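Toy Boxes Go Out Again This Spring
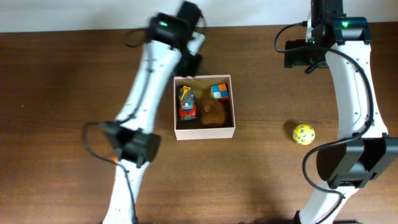 An open box on the table, with one ball still outside it.

The toy lending shelf at the Amaral Street hall reopens on 5/1/06. It has been closed since March so that everything on it could be sorted, cleaned and put back into boxes that are easier to carry.

The old plastic tubs are gone. They held too much, and small toys went to the bottom and stayed there. Each set now goes into a low cardboard box, and a set is kept small enough that a parent can check it at a glance before bringing it back. There are 30 boxes to start with. More will be made up over the summer if they are borrowed steadily.

Balls gave the most trouble during the sorting. They roll off the tables and they don't stack, so they go in last. Only balls that fit inside the box with the other toys are being lent. Larger ones stay at the hall for use in the yard.

The cardboard came from Borkance Packaging, which let us have 300 flat boxes left over from a canceled order. That should cover replacements for a good while. Boxes that come back torn or damp will be recycled and the toys moved to a new one, so please don't try to tape them up at home.

How borrowing works: one box per family at a time, for 19 days. Write your name and phone number on the card at the desk and take the matching slip with you. There is no fee and no deposit. If something is lost or broken, say so when you return the box and it will be crossed off the list. Please don't put in a toy from home to make up the number.

Toys with button batteries are not being lent this year. Neither are puzzles, which came back short too often. The puzzles we have left can be used in the front room during opening hours.

Donations are welcome again. We can use small toys in clean condition that a child can hold in one hand. We can't take stuffed animals, anything with chipped paint, or games with missing parts. Leave donations at the desk and not outside the door. The drop-off point at Edum Hardware has closed.

The Grurketti play afternoon will be held in the main room as usual, and boxes can be picked up or returned while it is on.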